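# The long way to Roncombe

December 2024

The number 40 bus leaves Halow at ten past six and reaches Roncombe just before eight, if the lane at Punmont is clear. It used to be a train. The branch line closed to passengers when the quarry did, and the track bed is now mostly brambles.

Around 3000 people live along the route. Four buses a day serve them, down from nine, and the last one back goes at twenty to six. Anyone who works late in Halow needs a car or a lift.

Employers have started to notice. Two firms on the Halow side have moved their start times to fit the timetable, and a third pays towards taxis in winter. 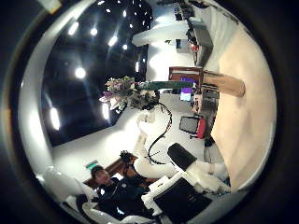 One regular passenger said she had turned down a better-paid evening job in April because she could not have got home from it. She would happily pay double the fare for a bus at nine.

The council says a later service would run nearly empty for most of the week. It has offered a trial on Fridays, starting in spring, with a smaller vehicle that seats 20. Punmont parish has asked for Saturdays too and is waiting for a reply.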